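Search this site Search News Events Membership Contact Go

Davar Shared Workshop opens its doors on a home-built kitchen arm

12/21/18

Members of the Davar Shared Workshop are delighted to announce that Deltura, the kitchen robot they have been designing and building together since June, will be shown to the public for the first time at the workshop's winter open evening, and that everybody with the slightest interest in gears, cookers, code or washing up is warmly invited to come along.

Deltura began, as a good many things do at Davar, with a conversation over tea and a drawing on the back of a parts list. Seven members took it on, and the group has grown a good deal since then to take in joiners, a retired baker and several people who had never held a soldering iron before the summer. The idea was a simple one - a helping arm for an ordinary kitchen, put together with the tools a shared workshop already has, by people who fit it in after work and at weekends.

A great deal of the work has gone on inside a computer. The members built a model kitchen there, with a marble worktop, grey cupboards and a black sink, so that the arm could be tried out at all hours without a single plate being put at risk. The sink has taken up more evenings than anything else, because reaching down into a basin past a tall tap asks a lot of an arm, and the group has now logged 826 practice runs in the model kitchen. Every one of them is written up in the big green notebook by the kettle, which visitors are very welcome to leaf through.

The physical build is moving along too, if more slowly. The base and the lower joint are bolted to the Hanetti bench at the back of the main room, and the members hope to have the wrist fitted before the spring. Parts so far have been paid for by a sponsored bake sale and a kind gift of £500 from Chrysikopoulos Hardware, to whom everybody at Davar sends their heartfelt thanks.

Entry to the open evening is free, there will be soup and mince pies, and children are welcome with a grown-up. The model kitchen will be running on the large screen throughout. 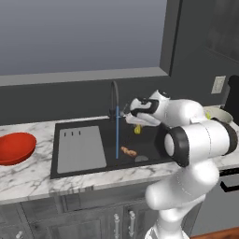

Related news

Hanetti bench back in use after repairs
Beginners' soldering: new places for the new year
Chrysikopoulos Hardware renews members' discount
Tool library passes 228 items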